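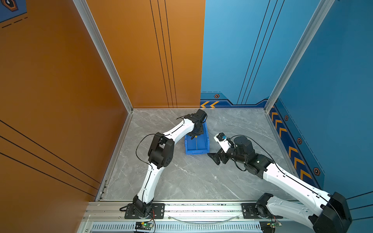
*Zwei Arme, eine blaue Kiste: die Roboterzelle bei Sornero in Wernik.*

**Wernik.** Wer am Samstag, dem 28. September 2024, schon vor der Öffnung am Tor der Firma Sornero stand, der musste sich noch ein Weilchen gedulden, bekam dafür aber von Ama Ayaaba einen Becher Kaffee in die Hand gedrückt und durfte schon mal einen Blick auf den Lageplan werfen, den die Auszubildenden mit Buntstift gezeichnet hatten. Um zehn ging das Tor dann auf, und bis zum Nachmittag kamen 400 Besucherinnen und Besucher durch die Halle. Für ein Haus, das zum ersten Mal überhaupt zum Tag der offenen Tür eingeladen hatte, ist das eine stattliche Zahl, und man sah den Gastgebern die Freude darüber an.

Sornero baut am Ortsrand von Wernik Zuführungen und kleine Automationsanlagen, und viele im Ort kennen das Gebäude nur vom Vorbeifahren. »Meine Nachbarin wohnt seit ewigen Zeiten zwei Straßen weiter und dachte, wir machen Fenster«, erzählte Geschäftsführer Kwesi Ayaaba zur Begrüßung und hatte die Lacher gleich auf seiner Seite. Danach hielt er sich, wie versprochen, kurz und bat alle, ruhig zu fragen, was sie fragen wollten, auch wenn es ihnen zu einfach vorkomme.

Gefragt wurde dann vor allem an der Zelle mit der orangefarbenen und der blauen Wand, die schon von Weitem auffiel. Zwei weiß-schwarze Roboterarme sitzen dort auf einer Schiene aus Aluminium und greifen nach innen, auf eine graue, marmoriert gemusterte Fläche, auf der ein kleiner blauer Kunststoffbehälter steht. Und in diesen Behälter hinein ging es den ganzen Tag über: Der linke Arm senkte seinen Greifer von oben herab zu einem dünnen Stab mit gelber Spitze, der rechte wartete ein Stückchen daneben, bis er an der Reihe war.

Hacer Yaman, die die Zelle eingerichtet hat, führte die Gruppen an die Anlage heran und hatte eine Engelsgeduld. Einen Stab zu greifen, der aufrecht in einer Kiste steht, das klinge nach nichts, sagte sie, und jedes Kind könne es. Dem Arm müsse man aber erst beibringen, wie tief er hinunter darf, ohne am Rand anzustoßen, und wie er die Finger stellt, damit der Stab beim Zufassen nicht wegkippt. Dass es dabei am Vormittag einmal schiefging und der Stab auf dem Boden der Kiste landete, nahm ihr niemand übel, im Gegenteil: Die Gruppe stöhnte mit, als wäre beim Heimspiel der Ball an den Pfosten gegangen, und beim nächsten Versuch gab es richtigen Applaus!

Ein Junge in der ersten Reihe wollte wissen, ob die beiden Arme sich auch mal streiten. Das sei gar keine schlechte Frage, meinte Yaman, und erklärte ihm, dass man den Armen vorher sagen muss, wer wann in der Mitte sein darf. Am kleinen Kameramodul am Handgelenk des rechten Arms blieben vor allem die Erwachsenen hängen. Ob der Roboter damit nun sieht oder nur misst, darüber wurde noch am Kuchenstand weiterdiskutiert, und eine Einigung ist dieser Zeitung nicht bekannt geworden.

Viel Lob bekam übrigens auch das Aussehen der Zelle. Die schwarzen Streifen auf den Wänden, die orangefarbenen Winkel auf dem dunkelblauen Band und die kleinen Sechsecke dazwischen hat Adwoa Gyamfi entworfen, sonst im Haus für die technische Dokumentation zuständig. Sie habe einfach etwas gewollt, woran man gern stehen bleibt, sagte sie, und ein bisschen habe sie dabei an die Autoscooter auf dem Werniker Herbstmarkt gedacht (den es ja, für alle Zugezogenen, früher noch auf der Wiese hinter dem Bahnhof gab).

Wer genug gesehen hatte oder einfach einmal sitzen wollte, fand im Nebenraum Bänke und eine kleine Werkbank der Schlosserei Osei, die mit Sornero seit Langem zusammenarbeitet. Nkrumah Agbenyega ließ dort Kinder und, nach einigem Zögern, auch deren Großeltern Gewinde schneiden, jedes Stück durfte mit nach Hause. Er selbst war zwischendurch auch drüben an der Zelle und gab offen zu, dass er sich das Zusehen dort schwer verkneifen konnte. »Ich stehe seit meiner Lehre an der Maschine, und die hat immer stillgehalten«, sagte er. »Dass sich jetzt das Werkzeug selbst auf den Weg macht, daran gewöhne ich mich noch.« Ob ihm das gefalle? Er überlegte eine ganze Weile und sagte dann: »Wenn es mir die schweren Kisten abnimmt, gern.«

Ganz ohne kritische Töne ging der Tag auch sonst nicht vorüber, und das war gut so. Mehrere Besucher fragten, was aus den Arbeitsplätzen im Ort werde, wenn solche Arme erst einmal in jeder Halle stünden. Kwesi Ayaaba wich dem nicht aus. Bei Sornero suche man im Moment Leute und finde sie nur schwer, sagte er, und es werde auch künftig jemanden brauchen, der die Anlagen aufbaut und wieder in Gang bringt, wenn etwas klemmt. Wie es anderswo aussehe, könne und wolle er nicht versprechen. Eine ältere Dame, die früher selbst in der Verpackung gearbeitet hatte, nickte dazu und meinte, sie hätte sich so einen Helfer am Band manches Mal gewünscht, vor allem in der Woche vor Weihnachten.

Gut besucht war auch der Tisch der Auszubildenden, an dem es um Praktika und Lehrstellen ging. Wer mochte, konnte sich gleich für einen Schnuppertag eintragen, und 15 Jugendliche haben das getan. Die ersten von ihnen dürfen in den Herbstferien kommen und werden, so hat es Hacer Yaman angekündigt, keineswegs nur zuschauen. Am Anfang stehe das Verdrahten, das sei Fummelarbeit und man lerne dabei, ordentlich zu sein, und danach komme jeder auch einmal an die Steuerung.

Bleibt noch der Kuchen zu erwähnen, ohne den ein solcher Tag in Wernik ja nicht denkbar ist. Die Belegschaft hatte gebacken, und schon kurz nach dem Mittag war von Ama Ayaabas Zwetschgenblech nur noch das Papier übrig. Kuchen, Bratwurst und die Tombola brachten zusammen 3680 Euro ein, eine Spende der Flinance, die in der Bahnhofstraße ihr Büro hat, ist darin schon enthalten. Das Geld geht an die Grundschule, die damit ihren Werkraum neu ausstatten will, es fehlt dort nach Auskunft der Schule vor allem an brauchbaren Schraubstöcken und an Sägen in Kindergröße. Den Hauptpreis der Tombola, einen Werkzeugkoffer, gewann ein Herr aus dem Nachbarort, der nach eigenem Bekunden nur seine Enkelin hatte abholen wollen.

Zum letzten Durchgang am späten Nachmittag wurde es an der Zelle dann noch einmal richtig voll. Etliche, die schon am Vormittag da gewesen waren, hatten inzwischen die halbe Familie geholt, und Yaman, die zu diesem Zeitpunkt schon recht heiser war, begann noch einmal ganz von vorn, mit der Schiene, den beiden Armen und der Frage, wie tief man in eine Kiste greifen darf.

Ob es im nächsten Jahr eine Wiederholung gibt, wollte Kwesi Ayaaba beim Aufräumen noch nicht fest zusagen, er werde erst einmal mit der Belegschaft sprechen, die den Samstag schließlich gestemmt habe. Schulklassen und Vereine können die Halle aber schon vorher besichtigen und melden sich dafür bitte direkt bei Adwoa Gyamfi im Büro von Sornero. Wer am Samstag eine dunkelgrüne Kinderjacke vermisst hat, bekommt sie dort ebenfalls zurück.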